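Skirach bottle set

Wrist camera recordings from a homemade arm at the Viltska shared workshop. Built by Nyokabi Mushi and Howard Clegg.

Contents
132 episodes, 11 held out for testing. Each folder has the video, the joint log and a short notes file.

Known issues
Clear plastic is hard for our depth estimate – use the color stream only. Joint 3 drifts after long sessions, so rehome before replaying.

Sample view
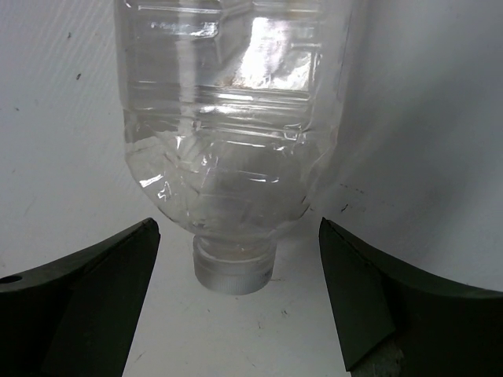
Wrist camera, fingers open on either side of a capped clear bottle.

Questions and bad episodes go to Nyokabi.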